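Second evening in Prikasbridge. The rain came again after dinner and I stayed in my room with the window open, writing this by the small lamp.

I promised myself to write down what happened at the council meeting before I read about it online and the comments of other people get mixed with my own memory. The meeting was for the bus route to Lurka. The council wants to end it in November, and they have given only 3 weeks for residents to send their opinion. It is a small matter for the newspapers, I understand this. But for the people who live in Lurka and work here, it is the whole day.

I am not a citizen yet, so I cannot vote, and for a long time I thought this means I should also be quiet. In my country a public meeting was a thing where you went to clap. So I sat near the door with my coat on my knees and I was ready to leave if someone asked me why I came. There was only a paper on a table where you could write your name if you wanted to speak, and a pen tied with a string.

Before the meeting I ate my sandwich.
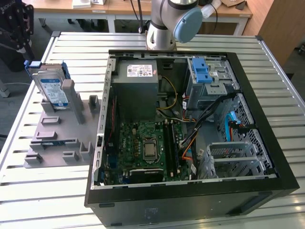

The open computer on the worktable, with the robot arm behind it.

The meeting began at six. First came a long part about parking on the market square, and I was surprised how angry people can be about parking. One man in a green jacket stood up three times. The chairwoman was patient with him, more than I would be. Then they approved the minutes of the last meeting, and one member wanted to change one word in them, and they voted about the word. I liked this very much and I cannot explain well why. Perhaps because everybody took it seriously.

When they came to the bus, an officer from the transport department showed the numbers on the wall. The cost for one passenger is too high, he said, and the petition against the plan has 609 signatures, "which we note with interest." I wrote this phrase down. My English teacher would say it is a polite phrase. I think it is a polite way to close a door, but maybe I am unfair to him. He looked tired and he had a cold.

An old lady from Lurka spoke very well. She said that the bus is number 57 and that she has taken it since she was a girl, and now they tell her to use the application on the telephone to order a shared car. She asked who will carry her shopping. Some people laughed, but she did not mean it as a joke and she waited until they stopped.

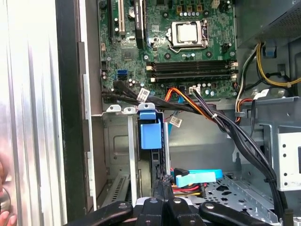
After her a young man read from his phone, much too fast, about the night shift and how the first bus is the only one which arrives before his work starts. Then it was quiet, and the chairwoman asked if someone else wants to say something. I had not put my name on the paper. I raised my hand anyway, and she nodded to me.

I said that I use the bus to visit the language class, and that from my class several people come from Lurka, and none of them knew about this meeting, because the notice was only on the website and in difficult English. I asked if the notice can be printed and put inside the bus. I said "put inside of the bus" and then "in the bus", I corrected myself in front of everyone, and my ears were hot. But she wrote it down! She said it is a reasonable request and the clerk will look at it. One member, the one with the word in the minutes, said that he supports it.

The vote is postponed to the next meeting. I don't know if this is good or bad. On the way out the man in the green jacket held the door and told me that postponing is what they do when they have decided already. A woman behind him said no, it is what they do when they are afraid. They were still discussing it at the corner when I crossed the street.

I must ask in class who wants to sign. Also I must find out if a person without citizenship may sign at all, I forgot to ask the clerk. Buy stamps. Call home before nine, it is late there.

The rain is louder now and the page is getting wet at the corner, I close the window.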